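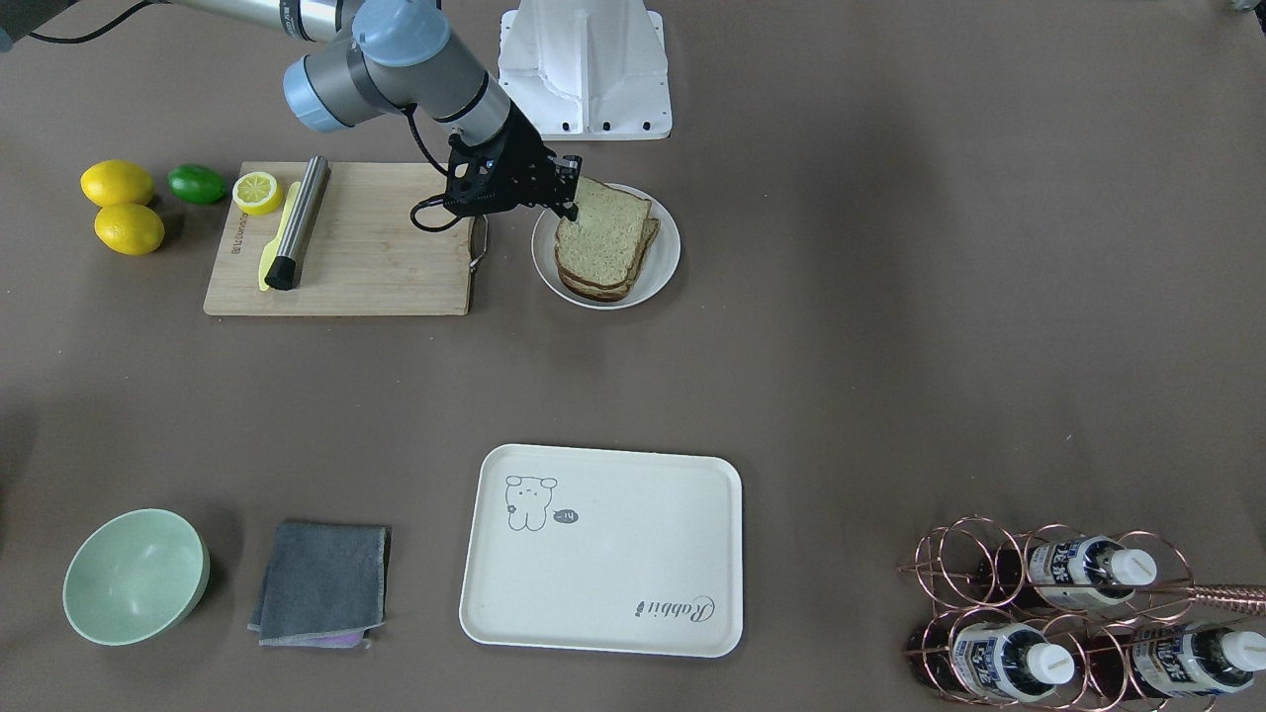

Wagner Lins wants the bread on the left, next to the cutting board, and he wants it written down so we stop arguing. OK, Wagner, it's written down. He says anyone making a sandwich reaches for bread first, that the plate should be the closest thing to the board, and that every time we've put it on the far side people end up leaning over the fruit to get it. I tried it his way all morning and I have to say I love it.

Notebook, snack station, February. Started at 9:40 with the full set out on the table.

What we're trying to settle: one layout that works for both the sandwich and the citrus drink, so whoever is on the station for the open afternoon can do either without clearing everything in between. We're planning for 23 people. Last time we ran two separate tables and the drinks table was mobbed while the bread sat there going stiff at the edges.

The bread is the square whole-grain from Rosuretti and it is so good for this. It has proper structure, the slices stack square, and the crumb doesn't shed all over the mat. I'd been worried it was too dense to eat standing up. Ate two pieces plain, standing up, in the name of research. No complaints.

Things I want to keep from this morning:

Serve on the rabbit tray. It's the cream one with the rounded corners, and it makes a plain sandwich look like somebody was expecting you. Plate goes on the tray before the bread goes on the plate. Doing it in the other order means carrying a loaded plate across the lemons, and I did that twice before it sank in.

Gray cloth folded, beside the tray, never under it. It's for hands and for the board.

Fruit off the board unless you're cutting it. It rolls. Limes worse than lemons, I have no idea why.

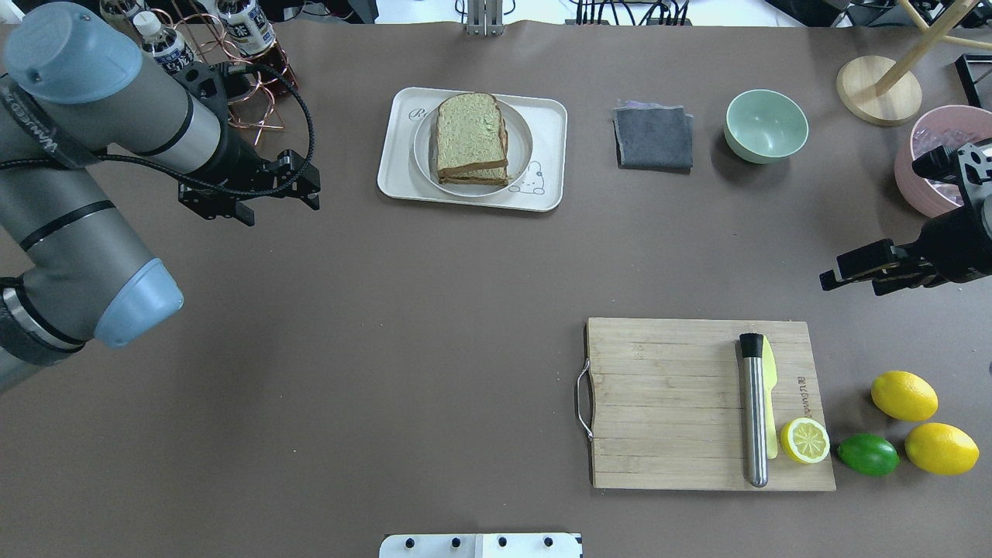
Gilmar Andrade asked why there's no filling in any of the trial sandwiches, and whether people are going to be handed two slices of bread and a smile. Fair question! The filling is still open. Gilmar is pushing for cream cheese with lemon zest, which would tie the two halves of the table together nicely, and it would mean the green bowl finally has a job. My own vote was for cucumber, but cucumber needs its own knife and its own corner, and I'd like to keep the board for citrus. So, cream cheese and zest is down as the first thing to try. He's bringing a grater.

He also left a note in the margin of the old layout sketch: "tall things at the back, short things at the front, why is this hard." Noted. The pegged wooden stand should stay well behind the board then, along with the pink bowl. I had it at the front in my first sketch because I think it's pretty, and all it did was catch my sleeve.

11:15. On to the board. Bamboo with a metal handle, and I like it more every time I use it. The slats have a nice bite, so half a lemon sits where you leave it. I'd keep the handle on the left, as that leaves the right end clear for cutting (I'm right-handed, Gilmar isn't, so we need to check it with him before it goes on the sheet). The muddler and the knife live on the board together, side by side, handles the same way, so you can pick up either without looking. When the muddler was in the bowl I kept forgetting we had one.
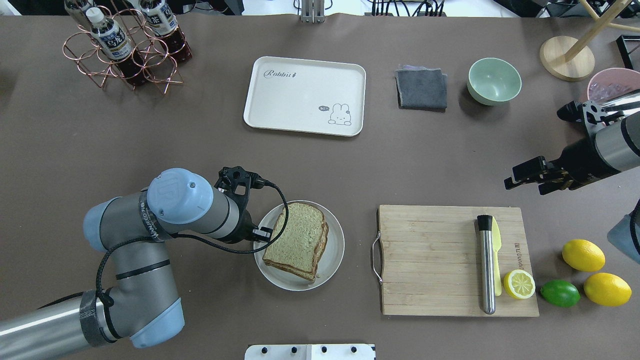
Cut side up for the halves, too. Cut side down leaves a puddle and the puddle finds the bread, and then you've got a lemon sandwich a whole lot earlier than Gilmar intended. Whole fruit goes just off the end of the board in a little huddle, where it holds itself in place. Bring over one at a time.

We timed a full round, sandwich and drink, from a bare plate to everything on the tray. Mine took 3 minutes. Wagner was quicker, but he skipped wiping the board, so I'm not accepting it as a record.

Bottles. The copper rack is a joy. It's all loops, it has a wrapped handle, and you can lift the whole thing out of the way in one go when you need elbow room. I'd first put it at the back under the tall-things rule and then couldn't get at it past the tray, so it gets an exception and goes at the near end, on its own side of the table.

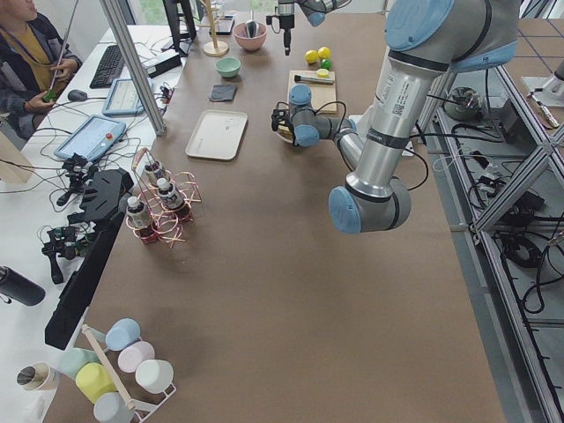 Leave some of the loops free. With every one filled you have to fish a bottle out by the neck, and with gaps you can slide it straight up and put it back in whichever spot is nearest. Labels facing the person pouring. Wagner thinks labels should face the guests. We'll see what the guests do.

Still to do:
Order bread from Rosuretti, sliced, and ask if they can do it the same morning.
More napkins, we have 15 left in the drawer.
Second cutting board for zesting, if Gilmar's filling wins.
Find out if Sadura still has the pale green bowls. I'd like a second one for peels, the same green if possible.
Redraw the layout with the rack at the near end and tape it inside the cupboard door.

2:30. Gilmar is back with the grater and also a bag of oranges, which wasn't on any list. Trying one in the drink now. It's sweet and a bit flat by itself, lovely with lime. Second glass has more lime in it, and I'm writing the amounts on the back page.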